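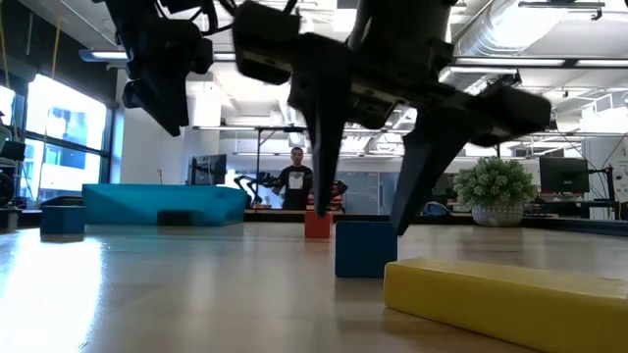

Skarnel Library Service
November 11, 2022
Changes to loans and opening hours at our branches. Please read the posts below before your next visit. 1/9

Marino branch will close for building work to the heating and the front entrance. All items borrowed from Marino may be returned to Drarkus branch during the closure. The outside book drop at Marino will be locked, and items should not be left at the door. 2/9

Reservations waiting at Marino will be moved to Drarkus. You do not need to place them again. A message will be sent when each item is ready to collect, and it will be held for 30 days instead of the usual two weeks. 3/9

Overdue charges on children's books ended in July. We are still receiving questions about this. Charges added before that month have been removed from all junior accounts — no application is necessary. Charges for lost items remain in place. 4/9

Adult members may now borrow up to 40 items at one time, including audiobooks and sheet music. The limit for DVDs is unchanged at two. Items requested from other library services do not count towards either limit. 5/9

The Hatunari local history collection can be viewed at Drarkus by appointment. Parish maps, rate books and the newspaper index are available. The glass negatives are not, as they are being recatalogued. Please bring a pencil; pens are not allowed in the reading room. 6/9

Members whose cards have expired may renew in person at any open branch with one proof of address. A bank statement, council tax bill or tenancy agreement will be accepted. Renewal by telephone is available to members of the home delivery service only. 7/9

Public computers at Drarkus should be booked in advance during the Marino closure, when we expect greater demand. Sessions last one hour and may be extended if no other booking follows. Printing is charged at the same rate as before — please bring coins, as the card reader on the upper floor is out of use. 8/9

Large print copies of this notice are available from the desk at Drarkus. Questions about an individual account should be sent by private message, without your card number, and a member of staff will reply during opening hours. 9/9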